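Review: Vevano Shared Bench Safety Guide, second edition, with wall cards and floor tape

I bought the Vevano guide in May, after our shop at Mandthorpe took on its second two-armed bench setup and the insurer started sending emails. The pack is 90 pages, spiral bound, with 20 laminated cards and a roll of yellow floor tape. It cost us 200 dollars, and I went in expecting to be annoyed by it. I was, for the first three chapters.

Chapter one is a history of factory accidents. Chapter two explains why safety matters. If you are reading a guide like this you already have a robot and a nervous manager, and neither of them needs a pep talk. Chapter three is a glossary that defines "operator" four different ways and then uses a fifth one in the rest of the book.

It gets better once it starts talking about the bench. The section on board handling is the strongest thing in it. The rule is that a board should sit in a tray, the tray should have one marked home position, and wires should be gripped near the connector. Fine. I'd have said fix the tray down too, and the guide only says "where practical," a phrase it uses so often that I started skipping any sentence with it in. A rule that applies where practical will be ignored by the end of the first week in most shops I've worked in, mine included.

The two-arm section is shorter than it should be. Vevano treats a pair of arms as two single arms that happen to be close together, and gives you a minimum gap between grippers. That works for packing boxes. It doesn't work when one hand has the wires and the other is over the board, and the job can't be done with a gap.

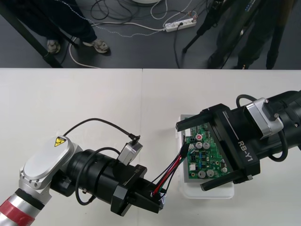

Does the guide cover floor cables and people standing near the table?

It covers both, in chapter six, and it asks for a taped walkway clear of cables and a marked standing line for anyone who isn't running the job. The distance for that line comes from your own risk assessment, and the guide gives a worksheet for working it out.

The worksheet is good, I'll admit that. It asks for arm reach, the longest thing the gripper might be holding, and how fast the arm moves in the mode you really use, with a separate box for the mode you told the insurer you use. Somebody at Vevano has met people. We filled it in for both benches in an afternoon and moved one of our standing lines back as a result.

The cards are another matter. They're meant to hang at the bench, one per task, and they're written for someone with good eyesight and ten free minutes. The stop procedure card has eleven lines of text on it. The Hollis card set, which we used before, says where the button is, who to call and what to leave alone, in letters you can read from across the room. Hollis has nothing at all on wiring or small parts, so I can't tell you to buy that one instead. We kept the Hollis stop card up and put the Vevano one in a drawer.

I also don't care for how the guide handles cables on the arms themselves. There's one paragraph. It tells you to leave slack for full travel and check for rubbing at "regular intervals." How regular? Our older bench runs 200 cycles on a busy shift and the newer one might do a handful. Give me a number per cycle count, or at least tell me what worn jacket looks like, with a photo. Ino puts out a free checklist that does this on a single page, and I trust it more than I trust this paragraph.

Static control gets half a page, mostly about wrist straps for people. What about the gripper? If the fingers touch the board, I want to know what they should be made of and how to test them. The guide sends you to the arm maker's manual. The manual for ours sends you to "local practice," so that was a nice circle.

As for the tape, it lifted at the corners where carts go over it. Buy better tape.

Would I pay for it again? For the worksheet and the board handling section, yes, grudgingly, and I'd want the price to drop. If you run one arm on simple pick and place, save your money, get the Ino sheet and spend an hour walking around your own bench with a notebook. If you have two arms working on the same part, get the guide, but write your own rule for the shared zone before you let anyone near it. Ours says one person holds the stop, that person does nothing else, and no hands go over the table until both arms are parked. It fits on an index card and it's taped up next to the Hollis one.

Three out of five. I'd look at a third edition if they cut the first three chapters.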